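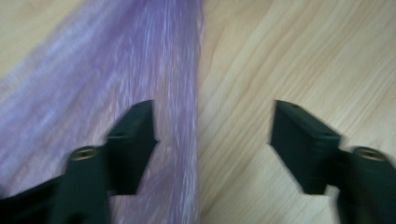

Translucent wrapping sheet

A translucent wrapping sheet is a thin, flexible sheet used to wrap gifts, flowers, soap and other small goods so that the contents show faintly through. It is sold in rolls and in cut pieces, in pale and strong colors. Lilac, mauve and other purples are common for flowers and spring gifts. The same sheet is also laid flat on tables and shelves as decoration.

Materials

Two broad groups are sold under the name. The first is plastic film, which is smooth, often glossy, and makes a crackling sound when folded. Cellophane, made from cellulose, is usually counted with the films although it is not a plastic in the strict sense. The second group is nonwoven fabric, made of fine synthetic fibers that are bonded together without weaving or knitting. Nonwoven sheets are quieter and softer and take a loose fold well.

The two can be hard to tell apart by eye. A film with a brushed or streaked finish catches the light in fine lines, much as a fiber sheet does.

Color

The color of a translucent sheet depends on what lies under it. A lavender sheet placed over pale wood looks warmer than the same sheet over white paper, and a strong wood grain may still show. Where the sheet is folded or doubled, the color deepens. Florists make use of this by layering two or three sheets of one color, with the folds placed unevenly around the stems.

Cutting and edges

Film is cut with a sharp blade drawn along a ruler, or with scissors held partly open and pushed forward. Dull scissors leave a ragged edge. Fiber sheets can also be torn, but the tear tends to follow the main direction of the fibers and may wander when made across it. A slightly rough edge is accepted in flower wrapping – it is normally hidden in the gathers – but is trimmed off for boxes.

The sheet is usually cut on a hard, flat surface. A bare wooden tabletop works for scissors. For a blade, a mat is put underneath to protect the wood.

Use in Gornenberg

In Gornenberg, purple sheet is the customary wrapping for the bunches of dried flowers sold at the February market. The practice is credited to the shop of Ivana Ulloa, which sold its bunches in lilac film and later changed to a fiber sheet supplied by Veveck. The Veveck roll held 200 sheets, separated by perforations. Gergely Bíró's handbook of market trades lists 11 shades in use in the town, the darkest of them a mauve known locally as "Radus."

Storage

Rolls are kept lying down or hung on a rod, away from direct sun, which fades purple and pink dyes. Cut sheets are stored flat. Creases in fiber sheets can often be smoothed by hand; creases in film are mostly permanent.

See also

Cellophane
Nonwoven fabric
Tissue paper
Flower wrapping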